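Lukura Tralow Kitchen Activity Table, with Cookware and Play Food

Overview | Specification | Contents | Assembly | Care | Ordering

The Tralow is a fixed-height activity table with a plain white top, supplied with a mixed group of kitchen pieces and play food. It is sold to preschools, therapy rooms, demonstration kitchens and other places where the same few objects are picked up, sorted, moved and put back many times in a day. The top has no printed pattern, so light-colored and dark-colored pieces both stand out against it. The understructure is metal, finished in dark blue.
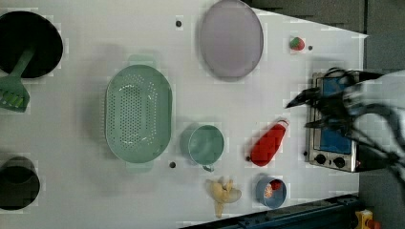
Corinne Haverly
Technical Writer, Furniture and Activity Products, Lukura
Page revised 25 Nov 2023

This page covers the table and the Gralell tableware group, which ship together under one order number. The Tkachuk storage cart is listed at the end and ships separately.

Table

Length: 1,846 mm
Height to top surface: 600 mm, fixed
Top: white, wipe-clean, low gloss
Rails: metal, dark blue
Surface wear test: 3,000 wipe cycles with a damp cloth and mild detergent
Assembly: two adults
Tools: hex key supplied

The rails run below the top along the long sides and carry the load to the legs. Clamp-on accessories should be fitted where the rail supports the top directly. Do not clamp to an unsupported corner. If a clamp is to stay in place for more than one session, put a rubber pad between the jaw and the white surface, as bare metal jaws will leave a ring that does not polish out.

The height was set for seated children and for standing adults working from one side with a stool. It cannot be adjusted. Customers who need a taller table should ask for the leg extension kit at the time of order — it can't be retrofitted to tables delivered before April.

Cookware and tableware

The Gralell group is a mix of larger and smaller pieces. Size contrast is deliberate: a colander takes up a good part of the reach area, and a strawberry takes up very little, so an activity can move from whole-hand grasping to fingertip work without changing the layout.

Frying pan, round, black. Dark interior.

Pot, black, cylindrical. It takes up little room and can stand close to the edge of the table.

Colander, oval, mint green. The basin is perforated with rows of small round holes and there is a short handle at each end. It can be carried with one hand or two. Play food can be tipped out of it without a second tool.

Spatula, mint green, slotted head. The color matches the colander and the two are often used as a matching pair in color sorting.

Plate, lavender. The rim is a slightly different shade from the center. Used as the serving target in most of the activity cards.

Dish, small, round, gray-blue. Holds one or two pieces of play food.

Color may vary a little between production lots. Replacement pieces are matched to the current lot and may not be identical to pieces bought earlier. If exact color matters, order spares with the table.

Play food

Play food is supplied in a mesh bag. The red strawberry with its green leafy top is the smallest piece in common use and the one most often reordered. The orange slice has visible segments on the cut face, which makes it easy to tell from other round pieces when it is lying flat in a dish. Food pieces are not scaled to the cookware or to each other.

Small parts warning: the play food is not suitable for children under three years. Count pieces back into the bag at the end of each session.

Laying out the table

Large pieces go down first. Leave a hand's width between the colander and its neighbors so that both handles can be reached. Put the plate toward the middle of the working side, with small food pieces next to it where they are not hidden behind a rim. A pan with a tool resting in it needs extra clearance, as the tool will project past the rim and can be knocked by a sleeve.

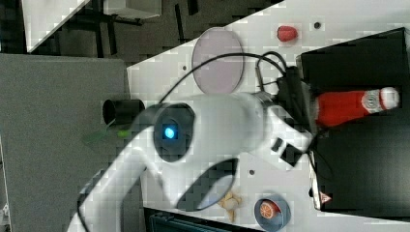
Bottles should be stored upright when not in use. A bottle laid on its side on a smooth surface will roll if the top is not level, so check the feet with a spirit level after assembly and again after the table has been moved. The adjusting feet have 4 mm of travel in each direction. On floors with a greater slope than this, use packing plates under the low side.

Cables from countertop appliances or lighting should be brought in from one side only and secured to the rail. Do not run a cable across the area where small pieces are placed. Leave enough slack for the appliance to be lifted off the table for cleaning.

A small toaster oven can stand on the right or left end of the top. Toaster ovens are not part of the set. If a working appliance is used, place it on a heat-resistant mat and follow the appliance maker's clearances. The white top will yellow permanently under prolonged heat and this is excluded from the warranty.

Cleaning

Wipe the top with a damp cloth and mild detergent, then dry it. Do not use abrasive pads, acetone or chlorine bleach. Marks from felt pens should be removed the same day with isopropyl alcohol on a soft cloth.

Wash cookware and tableware by hand in warm water. The holes in the colander collect modeling dough and are easiest to clear with a bottle brush before the dough dries. Play food may be wiped but should not be soaked.

Check the rail bolts monthly for the first three months, then twice a year.

Delivery

The table ships flat in one carton, with the Gralell group and play food in a second. Both cartons are dispatched together. Inspect the top for corner damage before signing — corner damage reported later than five working days after delivery is handled as a paid replacement.

Related items

Tkachuk storage cart, two shelves, lockable casters
Tralow leg extension kit, factory fitted
Tralow replacement top, white
Gralell spare cookware, single pieces
Play food refill, mixed
Rubber clamp pads, pack of two

Quote the order number from the rail label when requesting spares. The label is on the inside face of the rail, on the same side as the hex key clip.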